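Ticket 744
Subject: Wire basket marks the sheet, and pump bottles do not stand straight in it
Opened by: Yesenia Valderrama
Assigned to: Jarmo Lindqvist
Product: Skelludeck mesh basket, rectangular, grey
Status: Waiting on customer

Opened 29/08/2026

Hello, I bought the mesh basket from your Bridusberg shop in July to keep our pump bottles together on a small square table. The table has a light wood edge and I keep a pale sheet on top so the lotion does not go into the wood. I have two problems.

First, the basket leaves grey lines on the sheet, exactly where the bottom wires are. They do not come off with a damp cloth. I washed the sheet one time at 40 and the lines became lighter but I can still see them.

Second, the tall bottles lean. When I push down the pump, the bottle goes to the side and the basket slides with it. With the small hand cream it is fine, only the tall ones do this. The basket was not cheap, so I would like to know if I have a faulty one or if I am using it wrong.

Regards,
Yesenia

Reply from Jarmo Lindqvist, Ilavwood Home Support

Hello Yesenia, thank you for the clear explanation. Before I decide on a replacement, could you please check the following:

Turn the basket over and look at the four corners of the base. There should be a clear rubber foot on each corner. Tell me how many are there.
Run a white tissue along the bottom wires. Is there grey colour on the tissue?
Put the basket empty on a hard floor and press each corner. Does it rock?
Which bottles do you keep in it, and how full are they? A photo of the table as you normally use it will help me.

Jarmo

Reply from Yesenia Valderrama

Thank you for the quick answer. I did all the checks this morning.

Feet: there are two, both on the same short side. On the other side I can feel a little glue but no foot. I did not find them in the box, and I am afraid the box went out with the recycling already.

Tissue: yes, grey. Not much, but it is there. It comes only from the bottom wires, the sides are clean.

Floor: it rocks a little, toward the side without feet.

Bottles: the cream-coloured one with the orange label and the tall green one live in the basket all the time. The white lotion stays out in front, as my sister Hortensia uses it every evening and she does not like to lift it over the rim. The green one is nearly full (we refill it from the big pouch), the cream-coloured one is maybe half. The photo is attached.
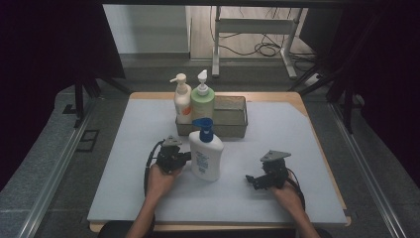 Attachment 1: basket at the back of the table with two pump bottles, white lotion with the blue pump in front.

I forgot to say that I tried to put a folded face cloth under the side without feet. It stopped the rocking, but the cloth gets damp and then it smells, so I took it out again.

Yesenia

Reply from Jarmo Lindqvist

Thank you, this is what I needed. Two missing feet explains the rocking, and I think it also explains a good part of the leaning. The bare wires rest directly on your sheet and the finish rubs off when the basket moves under the pump.

I have asked Edith Sánchez in the warehouse to send you a bag of replacement feet, code 26-B, and one clip-in divider. Please do it in this order:

1. Wash the basket in warm water with a drop of dish soap and dry it well, mainly the bottom.
2. Remove the old glue with your fingernail or a plastic card. No metal scraper please, it will take more of the finish.
3. Press on the new feet, all four, and take away the two old ones. The new feet are slightly thicker, so old and new together will not be level.
4. Leave it upside down for 24 hours before you put the bottles back.
5. Clip the divider across the middle and stand the tall bottle against it.

For the sheet, our colleague Trygve Tangen suggests a paste of baking soda and water, left for one hour, then a normal wash. Try it first on a corner that hangs down — I cannot promise it for every fabric.

If the tissue is still grey after step 1, write to me again and I will exchange the whole basket.

Jarmo

Internal note, J. Lindqvist: second report of missing feet on this basket. The other was the Ñahui colour. Edith will open a few boxes from the same delivery.

Reply from Yesenia Valderrama

The feet arrived, but there was no divider in the envelope. I will put the feet on tonight. Could you please check about the divider?

Status changed: Waiting on customer
Divider sent separately by E. Sánchez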